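Re: [gripper-practice] Draft rules for hand-held collection, floor section

On the evening of June's call, Felicidad Cruzado wrote:
> Rule 4 says "cables shall be routed clear of the
> operator's feet." Can we drop it? Every site I
> know does this already.

Felicidad, I admire your sites. Mine is the Ralville room, and I vote we keep Rule 4 and give it teeth. The Ollico checklist runs to 203 lines and gives cables one of them, right after the line on coffee. We were on towels and the metal bin: 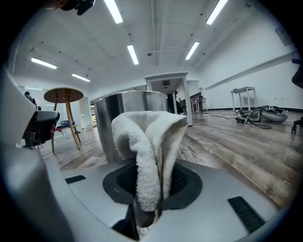
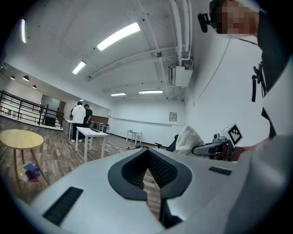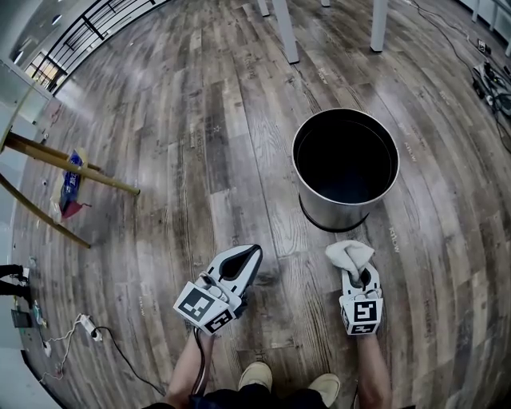
Black cables on the floor in all three. I'd like the rule to name a distance, and I propose 30 inches of bare floor on every side of the task object, walked by a second person before the first take. Add a stop every 35 minutes, too. People get sloppy with their wrists well before they admit it.

Rajeshwari Sastry objects to the distance. A number that works at Naltton would rule out half the rooms she has to use, she wrote me, and "clear enough to step back without looking" is a test anyone can apply. She would also move the stop into the training section, where operators might read it.

I can live with her wording - grudgingly - if the walk-through stays mandatory. The Namboodiri people want the marker cube check folded into the same rule. Please, no. Give it its own number.

Comments on 4 and 5 to the list, not to me.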